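Notice to Families: The Plonia School, Incoming Class

1. Arrival

Families of new students are asked to present themselves at the east gate by the second bell. Marjatta Savolainen brought her daughter at the first, having read the letter six times. The child carried a bag larger than her back and a lunch packed the night before.

The registrar, Radwa Younis, entered the name in the book. It was number 742.

"She may go in," said the registrar. "You may not."

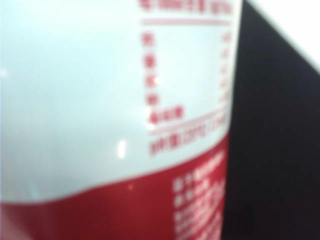

2. Separation

Parents are reminded that farewells should be brief. Mrs. Savolainen's was recorded as lasting five minutes. The child's was recorded as one word, spoken over the shoulder.

Requests to remain in the corridor are declined in writing. Mrs. Savolainen submitted hers on the back of a grocery receipt, and it was filed.

3. Collection

Students are released at the close of the day in order of enrollment. Mrs. Savolainen waited by the wall with the other parents, holding a sweater. When the door opened, her daughter walked past the line and handed her a drawing of the registrar.

"I have to come back in the morning," the child said. "They wrote me down."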